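Pantry sorting, the quick version

Posted April 8, 2020

Did the whole pantry in one go this week. Notes while I still remember them, more later maybe.

Everything out first. All of it. Floor, table, wherever. Wipe shelves with warm water and a splash of vinegar, let them dry with the door open. Damp shelf = stuck paper labels and a smell.

Dates. Marker on the front of every packet, month and year, big. June stuff goes in front, later stuff behind. Don't trust the tiny print, you won't read it at 7 in the evening with a pot going.

Flour and rice into jars with a proper seal. I use the Tanner ones, lids come apart for washing. Bay leaf in the flour, my mother did it, no idea if it helps. Flour can go in the freezer for a few days first if you've had moths. If you've had moths you know.

Bags and packets are the real pain. They slide, they fall over, you end up buying the same thing twice. Stand them on edge in a shallow box like files, name facing out. Sort by what you cook and not by size. Noodles with noodles, soup with soup.

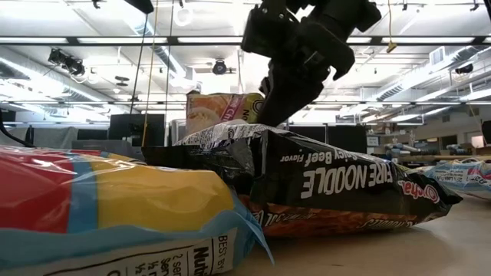

Fire Noodle, Spicy Beef Flavor. Goes in the noodle box.

Opened packets: squeeze air out, fold the top over twice, clothespin. Rubber bands dry out and snap, dont bother. Seasoning sachets you didnt use go in one small jar by the stove. Good on popcorn, good in scrambled eggs.

Cans on the bottom shelf, heavy things low. Dented on the seam, bin it. Swollen, bin it, don't open it to check.

Onions and potatoes apart. Onions somewhere airy, potatoes in the dark, paper bag with the top open.

List inside the door, pencil on a string. Cross off when you take the last one. Mine is 11 lines and it stays that way, if somthing new goes on then something old comes off.

Spices next time. Half of mine are older than the stove.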